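06/02/2025

Up at six to get on the road before the heat. Markos Giannakopoulos had the van running when I came down, with the seats folded and the boxes from Sotiropoulos already strapped in. I brought the blankets and the cooler. He had forgotten the tape again, so we stopped at the gas station and paid too much for one roll.

110 miles to the storage place. Gray all the way, a flat kind of gray that never turned into rain while we were driving. I had expected sun and put on a short-sleeved shirt, and I was cold until the heater got going. Markos wanted the radio. I wanted quiet. We had the radio.

He talked about the Pliten job for most of the first hour. They still owe him for April and he has sent three reminders. I told him to call them and stop writing. He said he would do it Monday. 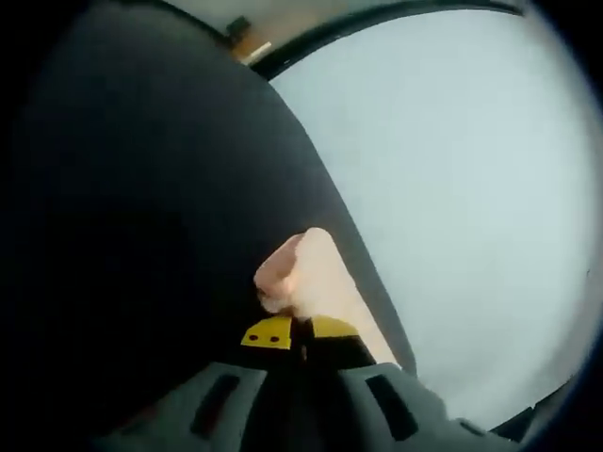 I must have slept a little after that, because I remember the bridge and then I remember the exit. My neck was stiff. We had coffee from the thermos in the parking lot and ate the egg sandwiches, which had gone soft in the foil.

Unit 619 is on the second floor, at the far end from the elevator. One cart for the whole building, and it pulls to the left. We took the dresser up first, then the boxes, then the two lamps by hand. The Jeltance shelf would not fit standing up, so it is lying on its side against the back wall with the blankets under it. I wrote the contents on each box this time — kitchen, papers, winter clothes — on the side facing the door.

The woman at the desk went over the bill. She had me down for the bigger unit and it took her a while to find the right page. Paid through the end of the summer. I put the receipt in the glove compartment and need to remember to take it out.

Home at 3. Markos would not take gas money, so I gave him the old Fusus drill, which he has been borrowing anyway. Shoulders sore. Still have to call about the key deposit and return the cooler to my sister.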